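## 3.2 How we ended up collecting demonstrations

I should say up front that our first plan was a lot fancier than this one. When Naveed Virk and I signed up for the student manipulation project at Nirnovthorpe, we wanted to steer the real arm with a joystick and record everything it did. We tried that for most of May (and I got pretty good at it, if I may say so!), but it was painfully slow, and everybody else in the class wanted the arm too. Lærke Þórarinsdóttir, who was running the lab sections, finally asked us why we needed the arm at all during recording. Good question. We didn't.

So we switched to hand-held grippers, one for each hand, and called the setup Protby. You sit down at a table, pick up the grippers, and do the chore yourself. Each gripper has a cube with black-and-white marker patterns on it, and the tracking code works out where the cube is and which way it's tilted. From there it's a fixed offset to the fingertips, which we measured with calipers, got wrong, and measured again.

We collected 3318 clips in total and threw out the ones where a cube went missing for too long, leaving some 2000 for training. That's a painful cut, I know. Most of the losses came from crossing one wrist over the other, a habit I never fully shook. Naveed is left-handed and crossed far less, so his clips are overrepresented in what we kept, and we come back to that in Section 4.

We also decided early on to leave everyday stuff on the table while we worked. Our classmates on the Gimilach team cleared theirs down to bare wood and had lovely clean data, but we wanted the policy to cope with a desk that looks like a desk. Figure 2 shows the working position, with the right gripper open next to the apple and the left one nearly closed. The plate and the kettle are farther back, along with a utility knife and a computer mouse.

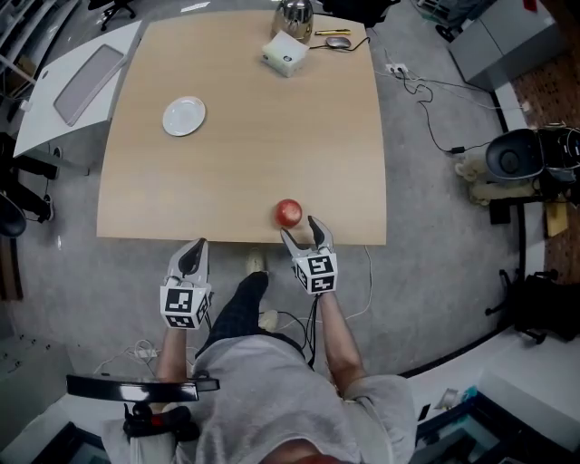 **Figure 2.** Seated position with both hand-held grippers at the near edge of the table. The marker cubes are the white blocks with black patterns.

## 3.3 Lining up the two hands

Each gripper gets its own track, and the two tracks have to agree on time before they're any use for two-handed chores. We started with a clap: bring both sets of fingers together, then look for the moment the distance between them stops shrinking. It's crude, but I'd do it again. Rathnayake, our little alignment script, finds that moment and shifts the right-hand track to match the left, and we checked a handful of clips by eye before letting it loose on the rest.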